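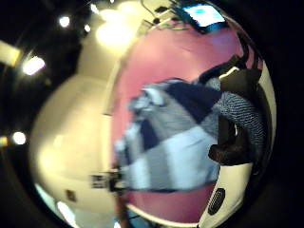 Figure 1. Ceiling lights and a pale wall. Several small sources, one soft wash.

Courses > Home Interiors, Evening Program > Unit 4 > Handout: Light and Color

Notes by Védís Bundgaard

Welcome back, everybody, and thank you for the lovely turnout on Monday (I know the parking at Grestside is no fun in the rain). Several of you asked me to write up the part on lamps and paint, so I've tried to put it all down, including a few things we ran out of time for.

Let's start with the question Reda Amrani asked: why does a paint chip look one way in the store and another way at home? The short answer is that a color is partly the paint and partly the light that falls on it. A warm bulb has plenty of yellow and red in it and rather little blue, so creams and pinks look richer under it, while blues can go a bit gray. A cool bulb does the opposite. Two bulbs that look the same when you stare at them can still treat your sofa quite differently!

Lamp boxes give you brightness in lumens. My own reading lamp is 700 lumens, and that's plenty for a chair and a book. It would leave a big kitchen gloomy. Please don't shop by watts anymore; watts only tell you how much power the lamp uses.

Next, finish. A matte surface scatters light every which way, so it looks much the same from wherever you stand. A glossy one sends a good part of the light off in one direction, and that part carries the color of the lamp instead of the color of the surface. Move your head and the bright patch moves too.
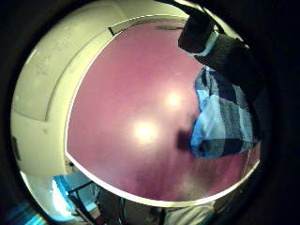

Figure 2. Glare on a glossy pink surface. Compare the two highlights with the color next to them.

Houda Kamel told us about her dining table at home, where she moved the pendant 16 inches to one side and could finally read her mail there without squinting. I love this kind of fix. It costs nothing but an afternoon on a stepladder, and you can always move it back.

For next time, please paint one large card with your sample color and look at it at breakfast, at 4 p.m. and after dark. Jot down what you see, even if it seems silly. Pages 140 and up in the reader cover color temperature, and you can skip the math on your first pass. Isauro Quintero has the spare cards if you need one.

Questions: see Divina Ignacio at the Grestside front desk | © Grestside Evening Program | Back to top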